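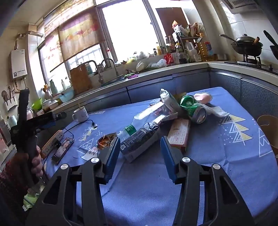 Household Studies > Waste and Recycling

3.2 What people keep on the kitchen table, and for how long

We had expected the sorting of packaging to happen at the bin, and most of our early questions were written with the bin in mind. The families in Forport were patient with us about this, and after a few visits (and a good many cups of tea) we came to see that the table was where things got decided. A bottle would sit there through supper and well into the evening while somebody made up their mind whether it was worth rinsing, and the talk that went on in the meantime was often the best part of our notes.

Of the 111 households that finished the diary, 70 wrote down at least one item they had set aside because they weren't sure where it belonged. Drink cartons came up again and again, and so did anything shiny. The town leaflet, last revised in May, treats cartons as paper on one side and as mixed waste on the other, and several people had kept it pinned up for years without noticing. Rosser and Voyle found much the same muddle in their Skyrme survey, though they asked only about glass and cans.

Paper cups deserve a few words of their own. Diary keepers tended to put them with paper when they were clean and with trash when they were crushed or stained, as Figure 2 may help the reader to picture.

Figure 2. A crumpled wrapper and a dented paper cup on a kitchen table.

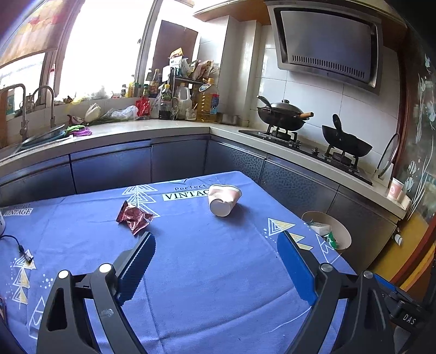
Eluned Humphreys told us that she had never once thought about the lining of a cup, and that if it felt like paper in her hand then it went in with the paper, and she didn't see why she should be expected to know more than that. We heard gentler versions of this in many kitchens, and we have a good deal of sympathy with it. The diary had no box for such reasoning, so most of it reached us in the margins, which we have transcribed in full and return to in Section 4.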